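27/09/2025

Spent most of the day on the timestamp problem in Pistetti. The gripper width stream and the video were drifting apart on long recordings, enough that the policy learned to close late. Kianoush Shahbazi thought it was the resampler. It was the buffer in the logger - it kept the last 500 samples and stamped them all on flush.

Moved the stamp to the read call and reran the sync check. Then I went back over the tea box demos, 449 episodes in total, and realigned them from the raw logs. The script took longer than I wanted and died once on episode 212 with an empty pose file. Skipped it and wrote the number down.

Started a new training run on Hisano before dinner. Same config as last time, only the data is different. Loss looks normal so far, though that says little. Tomorrow I need to look at the pose tracker - it still jumps when the fingers get close to the table.
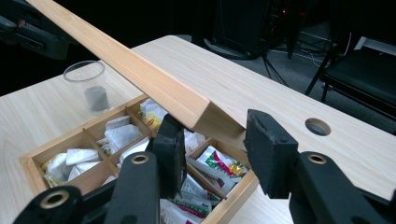 Tea box task, bamboo bar between the fingers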